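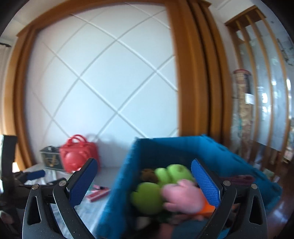

4.3 Expired data and the size of the bundle

Figure 4. Soft toys in a teal-blue fabric storage bin.

The price per gigabyte is the usual way to compare mobile plans, and we used it in Section 4.1. It assumes that the customer uses all of the data paid for. On prepaid plans that is often not the case. A bundle has an end date, and whatever is left on that date is lost. In this section we look at how much is lost, who loses it, and what it does to the price that people really pay.

The survey covered 1603 prepaid customers in Pluvton and Hendum. Each person was asked which bundle they had bought last, how long it was valid, and whether any data was left when it ran out. Those who still had the closing text message from the operator were asked to read out the remaining balance. The others gave an estimate in broad bands. We keep the two groups apart in the tables, as the estimates were rounded more heavily and tended to be lower.

Some 72 percent of respondents said that at least part of their last bundle had expired unused. The share was higher among buyers of monthly bundles than among buyers of daily ones, as one would expect. A person who buys for a single day usually has something to do with the data that day. A person who buys for a month has to guess.

The loss was not spread evenly. In Pluvton, where fixed broadband is common, many respondents used mobile data only on the way to and from work. Their bundles were often far too large for this, and they knew it. When asked why they did not buy a smaller one, most answered that the smaller bundle was poor value per megabyte, or that they did not want to be caught without data. In Hendum few homes have a fixed line. People there used more mobile data, bought more often, and lost less of it, but they paid a higher listed price because they bought in small amounts.

Zakurier, one of the operators in the survey area, sells its smallest bundle in two sizes, 100 MB and 200 MB, both valid for one day. The larger one does not cost twice as much as the smaller. On the listed price it is the better offer. Once expired data is taken out, the gap between the two narrows, and for light users it closes completely. A customer who opens a messaging app and reads a few pages of news will rarely get through the larger bundle before midnight, and the extra data has no use after that.

We also asked about rollover. Under this arrangement unused data is carried into the next period if the customer renews in time. Awareness was low. Several respondents who were on plans with rollover said that they did not have it. Others knew about it but had missed the renewal window, in most cases by a few hours. Operators announce the deadline by text message, and respondents told us they tend to delete these messages unread, along with the offers — a point that came up often enough in the interviews that we added it to the coding scheme partway through. The interviews were coded by Severin Steiner, and a second coder checked part of the Hendum set.

Two limits should be kept in mind. First, the question concerns only the last bundle. A person who normally uses everything may have been ill or away that month, and the reverse is also possible. Second, the survey was carried out in November, before the holiday promotions began. Bonus data given out in these promotions is usually valid for a very short time, so a survey held a few weeks later would probably have found more of it going to waste.

For the comparison in Section 5 we use both measures. The listed price is the cost of the bundle divided by its size. The effective price is the same cost divided by the data used before the end date. Where a respondent could give no balance at all, the effective price is left blank and the case is dropped from the regression, though it stays in the descriptive tables. We tested the effect of filling in these cases with the median for the same bundle and town. The ranking of the operators did not change, but the difference between Pluvton and Hendum became slightly smaller.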